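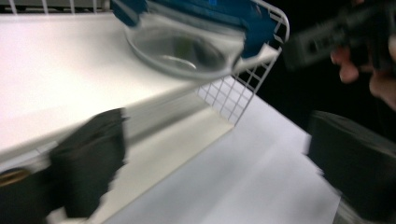 Subject: Re: [kitchen-tenants] Sourdough, again

On the subject of starters, I've read the whole thread, including the part where it became about parking. Replying to the original question, which was:

> I've been feeding mine for 6 weeks with the flour from Limon and it
> still smells like nail polish. It rises a little, then sulks. The
> Honix booklet says to throw it out and begin again. My neighbor says
> never throw one out, hers is older than her marriage. Which is it?
> Also, does the water matter? Ours tastes like a swimming pool.

Your neighbor is closer. The nail polish smell means it's hungry. You are running a small hotel and the guests have finished the buffet. Feed it twice a day for 4 days, equal weights of flour and water, and keep less of the old stuff each time than feels polite. I keep one spoonful. The rest goes into pancakes, or did until my household asked me to stop.

On the water: leave a jug out overnight before you use it. If your town uses the kind of treatment that doesn't drift off by itself, a cheap filter pitcher will do. I made bread with swimming pool water for most of a winter and the bread was fine, so I wouldn't lose sleep.

On the Limon flour: it's good flour. Swap a quarter of it for whole rye for a few feedings and watch what happens. I use the Jabłońska rye, the coarse one in the paper bag that leaks. Buy it and put it straight into something with a lid, or you'll be sweeping until spring.

The order I'd do things in, starting tonight:

1. Move one spoonful to a clean jar. A clean one, please. The crust around the rim of the old jar is not "character."

2. Feed it, mark the level with a rubber band, and put it somewhere that stays the same temperature. The top of the fridge is traditional. Mine is on an open shelf well away from the oven.
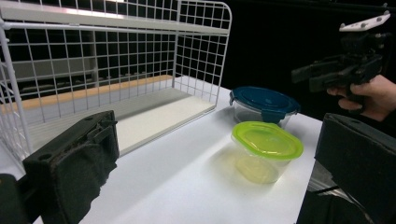
3. Look at it after 8 hours and not before. Lifting the lid every twenty minutes does nothing for the starter and very little for you.

4. When it doubles between feedings several days running, bake something plain. The Gondon loaf from the list archive is the easiest - 1000 grams of flour, two loaves, no folding at midnight.

As for the Honix booklet, I own it too. It came with the scale, and its answer to everything is to begin again. Pink or orange streaks, or fuzz, yes, throw it out. A bad smell of solvent, no.

Somebody also asked whether you can freeze a starter. You can. Mine took most of a week to forgive me.

I have nothing to add about the parking.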